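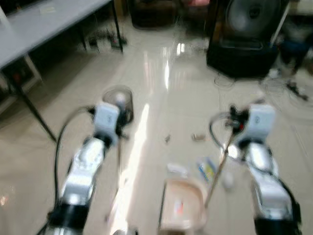

January, and I have now read the Luvden booklet twice, cover to cover, and I still don't believe in the water. Ilse Timmermans swears by it. You drink a glass on waking, before coffee, before speaking if you can manage it, and then one every 2 hours until supper, and at the end of the month your joints are quiet and your skin looks like a pear. I have been doing it for nine days. My joints are as they were. I drink mine out of a clear plastic cup, the see-through kind, though the booklet wants glass because plastic "tires the water." I would like to know how a person measures that.

The bottles come by the crate from a firm called Boersma and the price is up again. It went up in the fall too. Ilse says good things cost money, and I said so do bad things, and she went quiet on the phone for a while. I wasn't trying to be mean. She has had a hard year with her hip and if she wants to believe a spring did what the surgeon and four months of exercises did, fine, but she wants me to believe it too, and she calls at suppertime to check.

What bothers me is the letters at the back of the booklet. A man climbed his own stairs. A woman in Sokard threw out her reading glasses. They say more than 400 people wrote in, and they printed the happy ones. How many bottles did they sell to get 400 letters? If you sold anything at all to enough people, boiled string, you'd get letters. My mother took cod liver oil all her life and gave it credit for everything, including my brother passing his driving test.

Slept badly. Up at ten past three, then again before five, which I put down to the water and Ilse puts down to "release." Release of what, she didn't say. I read for a while, the travel book about Asia that Oona Mustonen lent me, and it's good on trains and weak on people. Everyone he meets is wise. I have been on a lot of trains and met maybe two wise people, and one of them was selling socks.

Oona came by at eleven with the soup pot she's had since Thanksgiving. I gave her a glass from the bottle and a glass from the kitchen faucet and didn't tell her which was which. She said the first one was nicer, "softer." It was the faucet. I know one try doesn't prove anything, and I told her so, and we did it again with the glasses switched and she picked the faucet a second time. Then she said she was tired of water and was there any coffee.

I haven't told Ilse. I've got almost 100 dollars' worth of the stuff in the hall closet and the second crate can't go back because I opened it to see if it was the same as the first. It was.

Knee a little better this afternoon, I have to write that down if I'm going to be fair. It was also warmer out, and I didn't do the stairs much. Will see how it is after the cold comes back. Call the dentist. Ask Oona about the lid, she only brought the pot.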